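INTD 105: Household Goods and Material Culture
Unit 3 — The basket: from plant fibre to moulded polymer
Course handout, revised 2018-02-08
Unit coordinator: Dr Hrefna Holst

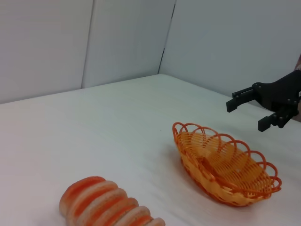 Figure 1. Oval basket in woven orange plastic with a looped, scalloped rim.

3.1 Scope of the unit

This unit considers the basket as a class of domestic object and examines how its forms have persisted through changes of material. Students are expected to have completed the reading on vessel typology from Unit 2. The unit concentrates on open household baskets; lidded, backpack and trap forms are treated in the elective offered by Ea Riis.

3.2 Principal techniques

Basketry is conventionally classified by structure. In coiled work, a foundation element is laid in a spiral and each round is stitched to the one beneath it. In plaited work, two or more sets of elements of similar width cross over and under one another, and no set is structurally dominant. In stake-and-strand work, upright stakes radiate from a base and flexible weavers are passed between them. Twining is a related method in which paired weavers are twisted about each stake as they travel.

Students should note that the term "wicker" refers to a manner of construction and is frequently misapplied to a material. Willow, cane, rush and paper cord may all be worked in this way.

3.3 Borders and rims

The border secures the ends of the stakes and protects the edge of the vessel from wear. A trac border, in which each stake is bent down and woven past its neighbours, gives a firm, low edge. A scalloped border is formed by bending a stake into an arch and inserting its end beside another stake. It requires long, pliable material and is generally regarded as decorative, although closely spaced arches also stiffen the rim to some degree.

3.4 Synthetic materials

Synthetic strand offered manufacturers consistent gauge, permanent colour and resistance to moisture. It did not require soaking before use, and it could be supplied in continuous lengths. Moulded baskets later dispensed with weaving altogether, yet many retained its surface pattern. Such retention of a feature after its technical purpose has lapsed is termed skeuomorphism, and will be the subject of the seminar led by Tudur Penry.

The question of value remains contested. Fogh's lecture notes (see reading list) argue that hand-woven plastic ware has been neglected by collecting institutions — partly on grounds of taste, and partly because its makers were seldom recorded.

3.5 Preparation for the seminar

Students are to select one basket in domestic use and prepare a written account of 569 words, addressing structure, border, material and evidence of wear. Measurements are to be given in millimetres. The account is worth 5 per cent of the final mark and must be submitted through the unit office before the seminar begins.

Reading list (held at the Fledurbridge campus library)
Sólveig Fogh, Strand and Stake: Lecture Notes
Rhea Quiambao, Colour in the Kitchen Cupboard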